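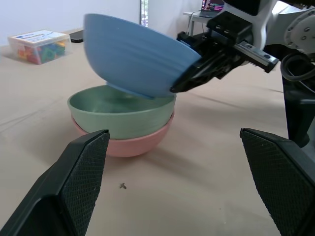 The Plastdale works at Avstead molds household tableware in polypropylene, and the site opens its floor to trade visitors twice a year. I joined the December 5, 2024 tour, mainly to see the changeover procedure on the smaller presses. The bowl line runs one shape in several colors, and the order of colors decides how much material goes to scrap. Light blue, pale sage green and salmon pink are all weak tints, so a trace of a darker pigment left in the barrel shows up quickly on a wide rim. Plastdale therefore runs light to dark and purges with natural resin before going back to the start of the sequence.

The hall holds 38 presses in 2 rows. Resin arrives in bulk and is stored in silos on the north side, then drawn to the hoppers by vacuum line. Masterbatch comes from Zawadzka and is dosed at the machine. The guide gave the purge allowance as 300 shots per color change on the oldest presses, which seemed high to me. The newer ones have hot runners with a shorter flow path and need far less.

Mold storage was the best organized part of the site. Each tool has a rack position, a service card and a shot counter. The counter on the one I looked at read 966, as it had just come back from regrinding at Sistholm. Vents are cleaned on a fixed shot interval. Parting line wear is checked by feel and then under magnification, and the results are written on the card by hand.

Regrind is kept by color in closed bins. Mixed regrind is sold off and does not go back into tableware.

Two points were left open. The cooling water loop was down for maintenance, so the chiller room was closed to visitors, and questions on water temperature were deferred. The warpage data for the larger bowls was promised by email.

Visitors should bring their own safety shoes, as the loan pairs run small. Parking is at the south gate. The next open day is in March, and the packing hall will be added to the route.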